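Student Projects > Robotics > Final Reports > Team Mushi

Mushi and the Slats: How Our Gripper Learned to Go Through Furniture

By Felista Mbwambo (with Albertina Bragança, who did most of the controller code)

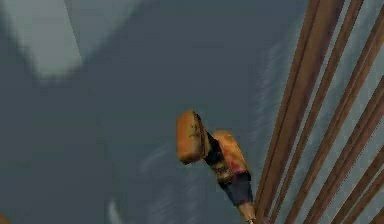 Fig. 1. The gripper in our simulator, beside the wooden slats.

Okay, so the plan was simple. Mushi is our simulated arm, and Mushi was supposed to reach past a set of slats, close on a target and come back out without bumping anything. Albertina and I picked it because it sounded like a nice two-month job with a good video at the end. We did get a video. It's of the arm sinking through a solid bar like it's made of soup.

We built everything in Pluminel, the simulator the lab already has, and kept the graphics setting low so the training would run on my laptop. The textures are blurry and the parts are blocky, but the physics doesn't care what the picture looks like (I checked that early on, because I was sure the graphics would be my excuse for everything).

What went wrong

By November the arm was scoring really well. Suspiciously well! We ran 300 test reaches overnight and the log said every single one had finished with zero collisions. I sent Albertina about nine exclamation points. She wrote back, "did you watch any of them?"

I had not watched any of them.

So we sat down and played some back, and in the second one the wrist went straight into a slat and came out the other side. No bounce, no warning, nothing in the log. We wrote a little script called Biro that compared the position of every link with the position of every slat at each step, totally separate from the simulator's own contact report. Biro found 426 overlaps in those same runs. Some of them were tiny, and some had the wrist buried up to 12 millimeters deep.

The bad part is that the learning code had been getting rewarded for this. Going through the slats is shorter than going around them, so of course it went through them. Every night of training had made it a little better at the wrong thing.

Finding it

I blamed the time step first. If a link moves too far in one step it can hop over a thin object, and our slats are pretty thin. I spent most of a week cutting the step smaller and smaller, and the runs got super slow, and Biro's count barely moved. In hindsight a link that's sitting inside a bar for step after step isn't hopping over anything, but I was attached to my theory.

Albertina found the real cause by being more boring than me (her words). She loaded one link at a time and pushed it into a slat by hand. The fingers stopped. The forearm stopped. The wrist kept going. Our wrist model had come from an older class project named Rekham, and in that project the wrist and the tool mount were always touching, so somebody had switched off collisions for the wrist to stop the false alarms. They'd put it in a group that ignored everything, when all they needed was for it to ignore the mount. We copied the file over and never opened that part of it.

Two lines. That was the whole bug — two lines in a file neither of us wrote.

Fixing it

We put the wrist back in the normal group and made an exception for the mount only. Then the old trained controller was useless, obviously. It drove right at the slats, hit them and got stuck there shaking. We threw it out and trained again from zero, which hurt.

The new one is slower and a lot more careful, and it still clips a slat sometimes on the way out, mostly when the target is low. Biro and the simulator's log now agree about when that happens. Our success rate is worse than the fake one, and our final grade proposal had the fake one in it, so we had to write a correction to our instructor. She was nice about it. She also asked what would have happened if we'd loaded that controller onto the real arm in the lab, with people standing near it, and we didn't have a great answer.

What we do now

Before any training run, each link gets pushed into each obstacle, one by one, and the simulator has to report a hit. It takes a couple of minutes. Biro runs after every batch and stops everything if the two logs don't match. And one of us watches replays, picked at random, before anybody uses exclamation points.

We never got to the hardware part. If another team wants to pick it up, please start with the low targets — that's where it's weakest — and use the corrected wrist file in our folder, not the one in Rekham's.

12 comments | 2 shares

More from Student Projects
Sorting Bottle Caps With a Very Cheap Camera
Why Our Line Follower Hated the Hallway
Rekham: Final Report and Files
A Walking Robot That Mostly Sat Down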